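Jallus Ice Sprint

The Jallus Ice Sprint is an amateur motor race for cars and quad bikes, held on the frozen Lake Jallus. Its organizers call it the oldest ice race in the region, a claim for which no printed source has been found. The earliest known program lists only two classes.

Format

Drivers start in pairs and cover a plowed straight of 400 meters. Studded tires are allowed in one class only. A longer oval race was added later under the name Trondik Cup, after the parts dealer that paid for the trophies.

Attendance figures should be read with care. The club has long reported 300 entries a year, but the results sheets collected by Mirjam Plattner never show that many finishers, and the club has not said whether practice runs are included.

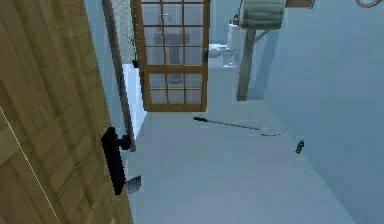
Records

The course record is credited to Fotini Christodoulou in a Fukton buggy. Timing that year was done by hand, and the second watch was not written down. Myrto Katsaros, who finished behind her, disputed the margin in a letter to the club. The record still stands in the official list, without a note.

See also: Trondik Cup; Ice racing; Studded tire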